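Verkik cell, progress report for June
Prepared for Aslı Demirtaş, Rerberg 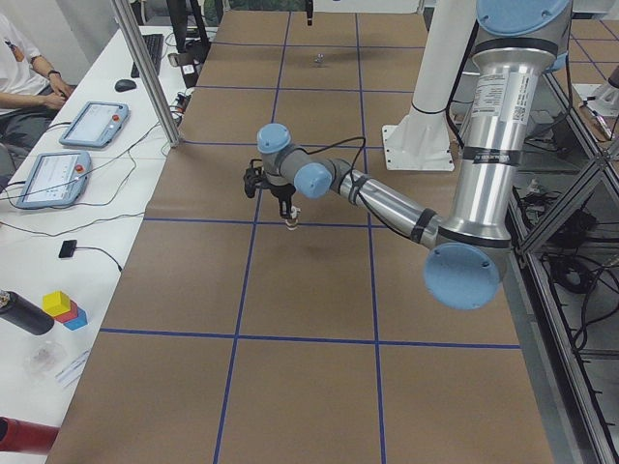 The sorting trials were meant to reach 624 picks this month. They stopped at 200, when the arm closest to the operator desk decided to protective-stop and then, on restart, opened its gripper before anyone had asked it to. The part fell 12 cm onto the paper. The part is fine. Our schedule took the worse knock.

Skerkex went through the logs and found that the restart routine clears the gripper's last command, and the gripper reads "no command" as "let go." We had written that routine ourselves, so the search for a culprit was short.

What has changed: restart now holds the grip until someone confirms on the pendant. We ran 10 forced stops with the new version and had no drops. Both emergency stops were tested again and cut power as they should.

Still open: why it stopped in the first place. Çetinkaya suspects the payload setting and wants two more days with it. Spending is on plan, mostly for lack of anything to spend it on while the arms were locked out.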